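Table color and eye strain — does it matter?
Forum: Home and Work > Small Spaces

mlusis
Posted Monday, 8:14
I rent a small flat in Brirkport and I have only one table. I eat on it, and I also do translation work on it for eight hours. The landlord wants to replace it in May and asks me to choose: white, or the same mauve-brown as now. My old white desk made me tired in the eyes. Is it the color, or am I only getting older?
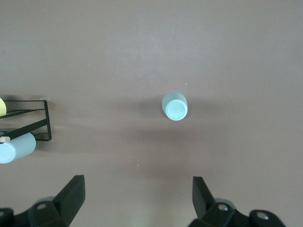 My window is to the south and I cannot move the table, the room is 4 meters long and the bed takes the rest.

golline_fan
Posted Monday, 9:02
Color matters less than people say. Matte or glossy is the real question. I had a glossy black one and it was worse than any white.

Doaa Z.
Posted Monday, 9:40
I don't agree with golline_fan. I changed from white to dark gray, both matte, with the same lamp, and my headaches stopped in two weeks. Maybe it is not proof, but it is my head.

suryani_o
Posted Monday, 12:25
A middle color is the best compromise for me. On very dark tables you see all the dust, on white ones you see coffee. Mine is close to yours and I keep it.
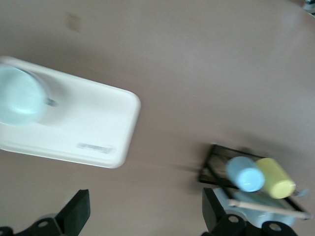

But please check how the surface is finished before you say yes. My sister in Nendora paid 1,176 for a table and the oil stayed sticky all summer.

golline_fan
Posted Monday, 12:51
Doaa, did you also change the chair or the screen in these two weeks? Often people change everything together — then the color gets the credit.

Doaa Z.
Posted Monday, 13:10
Only the table. The screen is the same one, 30 inches, and too big, I know.

mlusis
Posted Monday, 18:37
Thank you all. I will ask for the mauve-brown again, matte if they have it. Does somebody know if a curtain helps with the south window, or must I buy a blind?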